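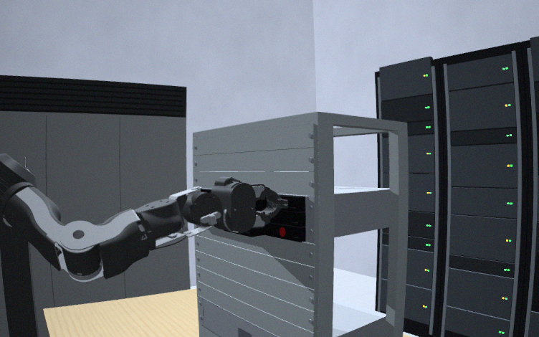
Ilse Varga
Test Engineer, Tekside (minutes)

Gripper comparison, rack handling simulation
Meeting of 2021-03-11

Present: simulation, hardware and controls, one each. Apologies from purchasing.

1. Previous minutes
Accepted. The open point on license seats stays open.

2. Finger gripper against Sendier parallel gripper
326 simulated approaches have been run to the black unit in the center rack, split evenly between the two grippers. Both reached the unit. The finger gripper made first contact with a blank panel in 12 of its runs, the parallel gripper in none. Hardware pointed out that the large wrist housing hides the left part of the unit from the present viewpoint, so contact there has to be read from the log. Agreed to add a second viewpoint from the right before the next batch.

3. Controller
The Tarkero controller was run at the default rate and then at 65 percent speed. Overshoot was smaller at the lower speed. Controls wants the same test with the elbow held higher, clear of the tabletop. No decision on Somboon until their driver loads without errors.

4. Rack model
Screws on the front face are geometry only and cannot be turned. Simulation will leave them that way for now. The louvers on the grey cabinet slow down rendering and will be simplified.

5. Actions
Simulation: second viewpoint, cabinet model.
Controls: repeat speed test, 175 runs per gripper.
Hardware: ask Sendier for the mass of the longer fingers.

Next meeting when the repeat runs are finished.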